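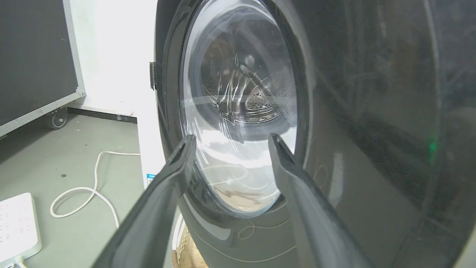
*Fig. 6. Front-loading washer, door glass and drum.*

## 4. Entering a Dog for a Show

Use this section once the kennel record (Section 2) and the dog's own record (Section 3) are complete. Grumia will not let you enter a dog that has no registration number or date of birth.

### 4.1 Before you start

Have the show schedule in front of you. You will need:

- the show code printed on the front page
- the closing date for entries
- the class numbers and the fee for each
- the name of the judge for your breed

Shows on the Forthorpe circuit use a four-digit code, such as 2588. Other clubs may use letters. Type the code as printed, with no spaces.

### 4.2 Making the entry

1. From the main menu, choose **Shows**, then **New Entry**.
2. Type the show code and press Enter. The show name and closing date fill in if the show is already on your list. If they don't, type them in yourself.
3. Choose the dog from the kennel list. Dogs marked "retired" are hidden. Press F4 to bring them back.
4. Check the age shown beside the dog's name. Grumia works this out for the first day of the show, not for today.
5. Select the class. Classes the dog is too old or too young for are shown in gray.
6. If you are entering more than one class, press Add and repeat step 5. You can enter up to 3 classes per dog.
7. Type the handler's name if it is not the owner.
8. Press **Save**. The entry is given a number and moves to the Pending list.

**Note:** Championship points are read from the dog's results page. If you have won a class since your last update, add the result before you make the entry. A dog that has won out of Novice will still be offered Novice if the win has not been typed in.

**Caution:** Saving an entry does not send it. Entries stay on the Pending list until you print the form and mail it with the fee.

### 4.3 Printing the form

1. Open **Pending** and mark the entries you want.
2. Choose **Print Form**. Use Form 208 for a single breed show and Form 248 for an all-breed show.
3. Check the registered name on the printout against the certificate. Long names may run onto a second line - this is fine.
4. Sign and date the form by hand.
5. Return to **Pending** and choose **Mark as Sent**.
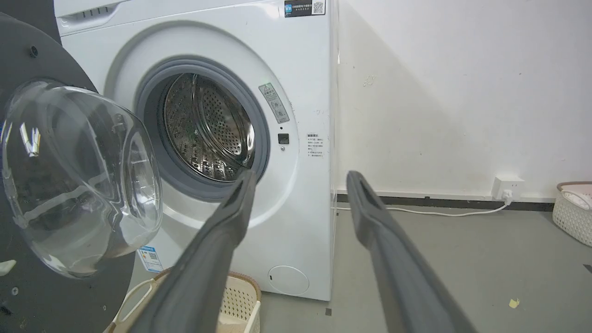 *Fig. 7. Washer with door open, showing gasket and drum.*

### 4.4 Changing or withdrawing an entry

Before the form is marked as sent, open the entry and change anything you like. After that, only the handler's name can be changed. To withdraw a dog, choose **Withdraw** and give a reason. The entry stays in the dog's history but does not count as a show attended.

**Note:** Bitches in season may be withdrawn late at some shows. Check the schedule for the refund rule and contact the show secretary directly.

### 4.5 If you moved from Stestis

Old Stestis files store the judge's name in the notes field. Choose **Tools**, then **Split Notes**, and run it once only. Make a backup first.

*Section revised March 2001, Chun-hung Tai. Changes to the results page are covered in the April update.*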